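Subject: Re: [Busden-L] Szabo variants before the parish register
Date: 17 October 2026

On the Busden list, a member wrote:

> I have the Szabo household in the 1869 listing and again in the
> marriage register, but the spelling changes between them. In the
> first it is Szabo, in the second it looks like Sabo or Zabo. Can I
> treat these as one family? Also, is there any chance the Gerkerard
> line in the same village is connected? My grandmother always said
> the two names were "the same people." I would like to get this
> settled before I send my tree in.

Taking the two questions separately.

Szabo is an occupational name, from the Hungarian word for a tailor. It is one of the commonest surnames in the country, and the consequence is that a shared surname in a shared village proves very little. There may be several unrelated tailors' families in one parish. The Busden index has 7 distinct Szabo households, and I have been able to join only two of them with a document in hand.

On the spelling, I would not worry. In Hungarian, sz is the ordinary way of writing the s sound, and a clerk who wrote German or Latin by habit would often put down a plain S. A Z at the start is less usual, but I have seen it where the clerk dropped the first letter when copying from a rough book. Check the initial against other words on the same page that you can read for certain. If his capital S and capital Z look alike elsewhere, the variant is a reading problem and should be entered as such, with the form you prefer first and the doubtful one in square brackets.

What would let you treat the entries as one family is agreement on something other than the name. House number is best, where it is given, but note that the houses in Busden were renumbered at least once. Godparents are next best. The same pair of godparents for 5 baptisms in a row is good evidence for one set of parents, even if the mother's surname moves about.

Gerkerard is a different matter. I can find no route by which it becomes Szabo or the other way around. The name looks Germanic, with the second part probably the same element found in Gerhard and Eckhard, and the first part open to argument. I have read the suggestion that it comes from a place name and I don't find it convincing, as no such place has been produced. The earliest entry I have is a burial, in a hand I would call poor.

Your grandmother may still have been right in a sense. A widow named Gerkerard married into one of the Szabo houses, and the children of her first marriage appear under both names for almost 2 decades. A family could easily remember that as "the same people." Look for the phrase "otherwise called" or its Latin equivalent, alias or aliter, between the two names. I have it once for this household, in a confirmation list.

The Fondent entries should be left out for now. They were added to the index in July from a typed abstract, and the abstract does not say which register it was made from. I have marked them as unsourced. 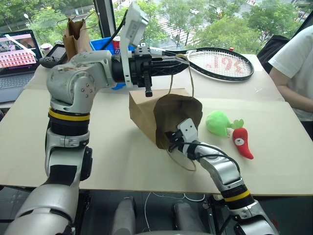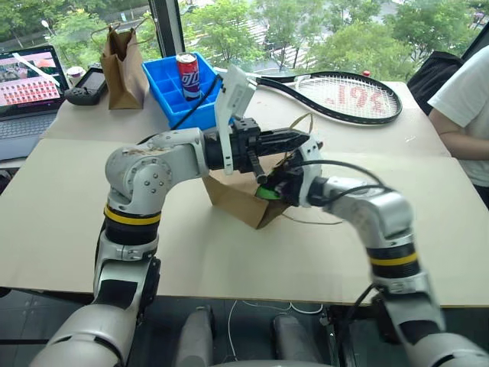
When you send your tree in, please use the list format: one person to a line, surname as written in the source, then the standard surname after a slash, then year and page. Do not correct the first form to match the second. We have lost information that way before - the older submissions have everything as Szabo, and there is no telling now which of them were Sabo on the page.

If you can post the page reference for your marriage entry I will compare it with my notes. Mine are by folio and the film is by frame, so give both if you have them. I also need to know whether the groom's father is marked as deceased, as two of the households have a father of the same first name.

Index maintainer, Busden-L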